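Shares 50 | Comments 7

Henumberg fix-it table clears its backlog, reopens tonight

Thursday, February 6, 2020

The Henumberg swap and fix-it table is back this evening after being shut since the holidays, and the big news is the backlog. It's gone, or near enough. Everything people dropped off before the break has been gone through, and anything with an owner's tag on it is ready to pick up at the Watadis building on Ekanayake Street. Side door, same as always. Ring if it's locked.

What's left is the stuff with no tag. A lot of it. The organizers spent the week on it, one basket and one box at a time, and by Wednesday they were down to the small end of the job — fabric bits, odd blue plastic, torn blue and white packaging, a pencil for the tags.

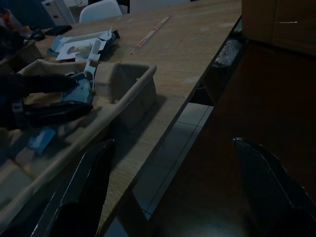
Anything unclaimed by closing tonight goes on the swap shelf and is fair game. That includes clothes. Last time a few people showed up the next morning asking for things that had allready gone home with somebody else, so don't wait if you think something of yours is in there.

The table has been running since July out of a room that Fotgate, the hardware store, used to use for overflow stock. The store still pays the light bill. Rent is free through the end of spring and after that it's up in the air. An ask for help with rent goes to the town next month, and the group is hoping for a yes but is looking at two other rooms just in case. One has no heat. The other is upstairs, no elevator, so not great for anyone hauling a vacuum cleaner.

Money so far: $3,506, all from the jar by the door and the two bake sales. Most went to glue, screws, batteries, and a better lamp, which is on order. The light in there is poor and everybody who works at the table knows it.

Parts are the other headache. People bring in a thing with a piece snapped off and no piece. So please, bring the piece. Even if it's broken in two. Even if you're not sure it belongs. Loose plastic parts that can't be matched to anything get kept in divided cardboard trays, and those trays have saved a few repairs already — brackets and panels especially, the kind with little round holes in them that nobody sells on their own.

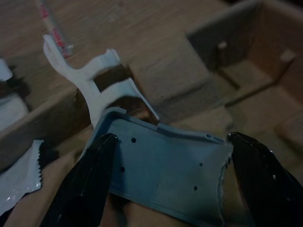
Rules are the same as last year. Up to 4 items per household, no microwaves, nothing with a gas line, nothing wet. Small appliances, toys, lamps, and chairs are fine. Clothes are fine for swap but there's no sewing tonight, the machine is out for service. Should be back in two weeks.

Cardboard is a no for now. The table has plenty and the recycling pickup got skipped, so flatten your boxes and take them home with you please.

Doors open at 7 and it goes untill the last repair is done. Bring your tag stub if you still have it. If you lost it, describe the item at the desk and they'll go look. Kids welcome with an adult. Parking is in back, the front lot belongs to the dentist and they do tow.

Next one after this is in two weeks, same room, same hours. Drop-offs only for the first hour.

Shares 50 | Comments 7 | Add a comment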